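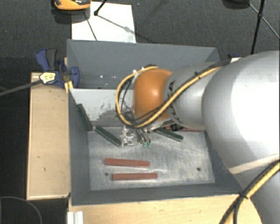

According to a comment left under the old version of this guide, the Cullar bin kit is "a nice way to pay for a tray and a month of swearing." The commenter had skipped the depth step and bolted the bin down flat on the first day, and I have sympathy, as the printed manual puts both of those on the same page under the heading Getting Comfortable.

So, a second try at the guide. It covers setting up the Cullar kit on an arm you already own, getting it to pick bars out of the bin, and deciding whether the Craddock service plan is worth having. I run it in a small shop in Momamville. Tullberg sells the kit and didn't pay me for any of what follows, which they may be glad of by the end.

Last updated Apr 10, 2026

What you get

The kit rents at $296 a month, minimum 3 months. For that you get the gripper with its fingers, the vision software, a set of practice bars and a login. The bin is yours to supply. So are the arm, the bench, the clamps, the lighting and the patience. The web page shows all of these together on a white background, and the sentence telling you which ones are yours is in gray.

Before you start

Clear the bench. Put the arm in manual mode and leave it there until I say otherwise. Find the emergency stop and put it where your left hand goes by itself.

You'll want a bin with sloping walls. A straight-sided box looks tidier, but bars end up lying tight along the wall and the fingers have no way to get behind them. Mine is gray with a metal floor, and the floor is scuffed, as you'd expect in a bin that gets poked at all day. The manual worries a good deal about shiny floors. Scuffs haven't bothered the camera here. A new, mirror-bright floor did, so if yours is new, rub it down with a gray scouring pad before you blame the software.

Step 1: Fix the bin, but not forever

Clamp it. Do not bolt it. You'll be moving it again before the day is over, possibly by the width of a pencil, and a clamp on the wall of the bin lets you do that without language. Set a straight board against the side of the bin as a stop so you can find the same spot again.

Push the bin by hand once it's clamped. If it moves, so will your calibration.

Step 2: Dress the cables

The kit's instructions for cables read, in full, "Route cables as needed." What's needed is a loop with some slack in it at every joint that turns. Run the wrist through its whole range in manual, slowly, and watch the bundle the entire time. It should open and close like a lazy spring. If it goes tight at any point, let out more. If it hangs low enough to touch the bin wall, take some back.

Use cable ties, snug but not crushing. Trim the tails after you've tested the motion, or don't, and learn about them later with the back of your hand.

Step 3: Teach the floor

Here's the step my commenter missed. The software needs to know how high the bottom of the bin is, and it will cheerfully guess if you don't tell it.

Empty the bin. Lower the closed fingertips until a sheet of printer paper drags between them and the floor but still slides out. Press Set Floor. Now do it again near each corner. The menu lets you quit after one point, and you shouldn't take it up on that. A bin is never as level as the person who placed it believes.

When you're done, set the clearance to 2 millimeters. The default is zero, a number chosen by somebody with a very good bench.

Step 4: Start with bars you can tell apart

Practice with bars in colors that don't look like each other or like the bin. Reddish-brown and dark green do fine for me, though the dark green gets harder for the camera in the evening when the overhead light is doing most of the work. Add a lamp off to one side if you see the same trouble.

Lay the first few flat and well apart. Let the system pick those. Then put one up against a wall and see what it tries. With the stock settings it will go for the leaning bar first, as it's the tallest thing in the bin and the software likes tall things. Under Pick Order, switch Highest First to Clearest First. It will leave the leaner for later and take the ones in the open.

Bars that cross or touch are the next rung up. Try them once the easy ones are boring.

Step 5: Run it slow

Now you can leave manual. Set speed to the lowest option, labeled Demo, and run 100 picks. Stay with it. Write down each miss and what the bar was lying against, and don't touch the settings halfway through, however much you'd like to.

If most of your misses are near one wall, go back to Step 3. If they're all over, check the lamp. If the fingers close neatly on air right beside the bar every time, the bin has shifted, and you should go back to Step 1 and tighten the clamp.

The Craddock plan

Craddock handles service for the kit under a separate contract. They log in remotely, look at your miss list and adjust the grasp settings. I took it out in September and dropped it when the first term ended. The technicians were good. They were also mostly asking me whether I had taught the floor.

Get it if you change parts often or if the robot is somebody else's problem and you'd like to keep it that way. With a single kind of bar and a free afternoon, you can do without.

Spare fingertips are ordered through Tullberg and not through Craddock, whatever the sticker inside the case says. Order a pair with the kit, as shipping costs the same either way.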